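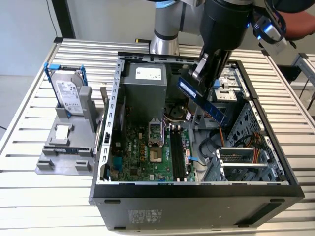
Memory and the open socket

Search this site Enter keyword Go

4 min read

The tower is on its side with the panel off and the socket frame standing up. The blue stick is on its way to the two black slots, still at an angle. The slots have white clips at the ends.

This gallery follows the refurbishing bench at Tindel, where office desktops come in by the pallet and go back out to schools, libraries and small workshops. Most of them are ordinary black towers that spent their first years under a reception desk. We have put 1,472 of them back into use so far. The picture at the top is from the memory stage. The rest of the page is notes on the same kind of machine, in the order we work.

Intake

Each tower gets a ticket when it comes off the pallet. The ticket has the donor code, the date and a line for remarks, which is usually left blank or says "dusty." Towers with a swollen capacitor or a cracked board go straight to the parts shelf. The highest ticket number at the moment is 3,421, but that includes monitors and printers from before we stopped taking them.

Opening up

The side panel comes off first and goes on the rack with its ticket taped to the inside. Panels from different years look alike and do not fit each other, and we have lost whole afternoons to that. Keep the label on the case if it is still readable. The model number is the quickest way to find out which memory the board will take.

Cleaning

Dust is blown out toward the extractor, starting at the power supply and working down to the bays. Hold the fan blades still while you do it. Heatsinks come off at this point, and the old paste is wiped away with alcohol and a lint-free cloth. The fins on the Porkik coolers are soft and bend if you lean on them. A plastic card will straighten them.

The socket

Sockets are checked under the magnifier before anything else goes in. On boards with pins in the socket, one bent pin is enough to keep a machine from starting, and it is easy to blame the memory for it. If the frame is up, leave it up until the processor is ready to go in, and do not rest tools on it. We keep the plastic covers in a jar by the lamp.

Memory

Sticks are tested on a separate board and sorted by size and speed. A working tower leaves with 2 matched sticks where the board allows it. To fit one, open the clips, line up the notch and press down evenly until the clips close. If it will not go, take it out and turn it around – the notch is off center and the stick only fits one way. Sticks that fail the test twice are put in the Lü bin, named after the candy tin that used to hold them.

Cables

Power leads for drives we have removed are folded back and tied so they stay clear of the fans. We do not cut them. Somebody may want to add a second drive later, and a cut lead means a new power supply. Ribbon cables get checked for creases near the plug.

Drive bays

Old hard drives are pulled and wiped on the drive station on Thursday, when the room is quiet enough to hear a bad one clicking. Most towers get a small solid-state drive from the Drelteo box in place of the old disk. The adapters for the wider bays are in the second drawer. Optical drives stay if the tray opens and closes. Plenty of the schools still ask for them.

First start

The panel stays off for the first start. We listen for the beep, check that the fans turn and see whether the board reports the right amount of memory. After that the tower runs the long test overnight. A machine that fails goes back to the memory step with a note on the ticket.

Packing

Towers are wiped down, closed and wrapped standing up, with the power cord in a bag taped to the top. The November load was 50 machines, all to one school district, and it took two trips with the van. Cartons of the right size are always short. If you have flat ones from a recent delivery, leave them by the side door – no need to call first.

More galleries from the bench will go up as the new shelves are finished. The next one covers laptop hinges.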